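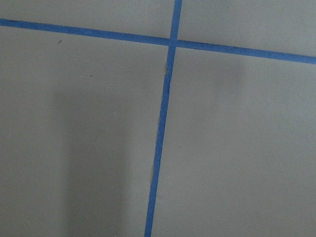
Tirnix is looking for people who hold or trade cryptocurrency to take part in a paid study of wallet apps. Sessions run in June at our Oltatcombe office and last 90 minutes. One task is a card sort: you place fee types and warnings into groups, then talk us through your choices. The rest is done on a test phone with play money.

You should be 19 or older and have made at least one transfer between wallets in the past year. Professional traders and Tirnix staff can't take part.
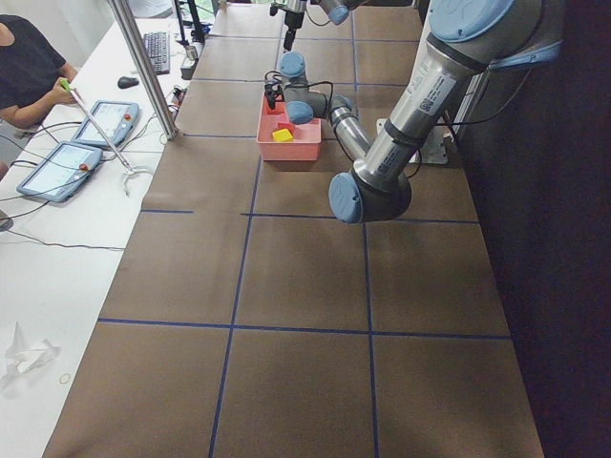

We will never ask for your keys or recovery phrase - leave hardware wallets at home. We have 12 places. Pay is by bank transfer or gift card. Apply through the Julon sign-up page by noon on June 13.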